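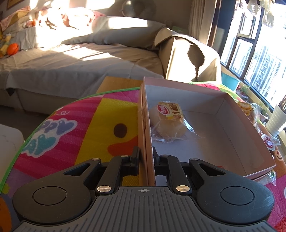
Pink carton with one wrapped roll and a length of twine, family room, Humholm demonstration apartment.

Visit report: Humholm demonstration apartment, packing and small-goods storage

The apartment is kept by Wuyts as a furnished test home for household packaging. Noltberg supplies the cartons. The visit took up a morning in February and covered the family room, the hall closet and the kitchen shelving. Only the first is reported at length.

Family room. Packing is done at floor level, on a foam play mat with a green edge and a printed duck face. The mat gives slightly under load, so a carton set down on it does not slide when an item is pushed against the wall. The sofa behind is beige, with a gray throw over it. Light comes from a large black-framed window with sheer curtains, and direct sun reached both the sofa and the inside of the carton. For bread this is a poor position. We suggested moving the mat toward the hall.

Carton. Pink cardboard outside, pale gray-white inside, open top. The pale floor makes small items easy to find. Noltberg quotes a wall height of 9 cm and a working load of 6 kg for this size; neither was checked.

Contents. Individually packaged bread rolls, the one in the carton in clear plastic with a yellow label reading 小面包 (small bread) and a red oval logo. Another roll, with a yellow-orange label, lay on the mat to the right. Wrapped rolls should be laid flat in a single layer. Stacking them flattens the lower ones and saves little space.

Twine. Thin, brown, kept in the carton with the goods. Wuyts cuts it to 50 cm for a single tie and does not reuse pieces under 40 cm. A loose loop near the wall tends to catch under the next item, and a flat coil in a corner would be better.

Hall closet. Nirnoline shelf liner throughout, clean, lifting at one seam. Spare cartons are stored flat.

Kitchen shelving. Adequate. The top shelf is too shallow for the pink carton and is used for paper bags.

Open points: carton position relative to the window; liner seam; written load figures from Noltberg, requested before the next visit.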